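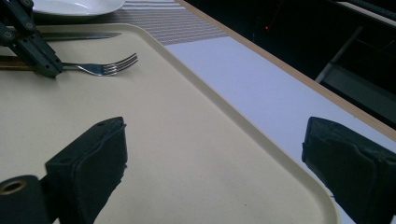 Pastham, November 10, 2024

girnov_grain
Mice in the seed store again. I set 46 snap traps along the north wall in June and catches dropped to nothing. Now there are droppings behind the pallets and two chewed bags. Same traps, same peanut butter. Is this bait shyness or bad placement?

E_Longo
Placement first. House mice forage over a short range, often only a few yards from the nest. If the nest moved, your north wall line is out of their path. Put traps at right angles to the wall, trigger end touching it, and space them six feet apart near the droppings.

cemstead482
Disagree. I ran the same bait for a whole winter at Cemstead and catches fell off while the cameras still showed mice walking past. Switched to cotton wool as nesting material and they started again.

E_Longo
Walking past a trap is not evidence of shyness. Mice investigate new objects quickly. Rats are the ones that avoid them for days. Were the triggers stiff? Old snap traps lose sensitivity – mine did after two seasons.

cemstead482
Triggers were tested. I logged 221 passes with no contact on the bait.

sarpong_barns
Has anyone asked about the door? A gap of 1/4 inch is enough for a young mouse. You can trap all year and still have new ones coming in.

girnov_grain
Checked tonight. The brush strip on the roller door is gone at one corner, and there are smear marks on the frame.

E_Longo
Then fix that before changing bait. Steel wool packed tight for now, metal kick plate later. Foam alone gets chewed.

cemstead482
Agreed on the door. I would still put cotton on half the traps and compare.

girnov_grain
Will do both. Kick plate is on order.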